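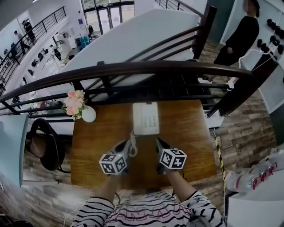
Workshop Tips: Keeping a Build Machine Usable

These notes cover a desktop or laptop that compiles code in a home workshop or spare room. They assume Linux or macOS, a shell, and an account with administrator rights. Windows users can apply most of them with different commands.

Check free space before a large build

Run df -h and read the line for the volume that holds your source tree. A full disk in the middle of a link step often produces an error about a malformed object file and does not mention space at all. On the Pradora machine the build directory alone had reached 264 GB, most of it from branches deleted months earlier.

To find the worst directories:

du -sh * | sort -h

The -h option to sort is missing on some older systems. Use du -sk * | sort -n there and read the result in kilobytes.

Put the compiler cache on its own volume

ccache works well with its default settings until it shares a disk with everything else. Give it a separate partition, point CCACHE_DIR at it, and set an upper limit with ccache -M. After a week, run ccache -s and look at the hit rate. If it is low, check whether a timestamp or an absolute path is getting into the compile line. Analyn Evangelista traced a hit rate near zero at Maglaya to a version header regenerated on every run – the contents were identical except for the build time.

Limit parallel jobs by memory

make -j with no number starts as many jobs as it can, and a small machine will swap until it stops responding. Core count is the usual starting value. For C++ with heavy templates, memory runs out first. Start at half the core count, watch top during the slowest part of the build, and raise the number one step at a time. Link steps should be limited separately if your build tool allows it. In Ninja this is done with a pool.

Keep environment variables in one file

Do not spread PATH changes across .profile, .bashrc and a project script. Put them in one file, for example ~/.buildenv, and source it from the others. When two versions of a tool are installed, type -a followed by the tool name lists every copy the shell can find, in order. The first one listed is the one you get.

Open a new terminal after editing. An old terminal keeps the old values.

Clean the fans

Compiling loads every core for long periods, and a clogged heat sink causes the processor to slow itself down. Shut down, unplug, and blow out the vents with short bursts of air. Hold the fan blades still while doing it. Full builds of Brondia took 808 seconds before cleaning and 216 fewer afterward, on the same commit with a cold cache both times.

Label external drives

Write the volume name and the file system on tape and stick it to the case. Mount by UUID in /etc/fstab – device names such as /dev/sdb can change after a reboot. Add the nofail option for any drive that is not always connected, otherwise startup may halt while the system waits for it.

Save the build log

Pipe output through tee:

make 2>&1 | tee build.log

The exit status will be that of tee unless you first run set -o pipefail in bash. Keep the last 3 logs and delete older ones. When a build breaks, search the log for the first line containing "error:", as later errors are frequently caused by it.

Page maintained by Bienvenido Ignacio. Last edited Mar 29, 2018: corrected the fstab note.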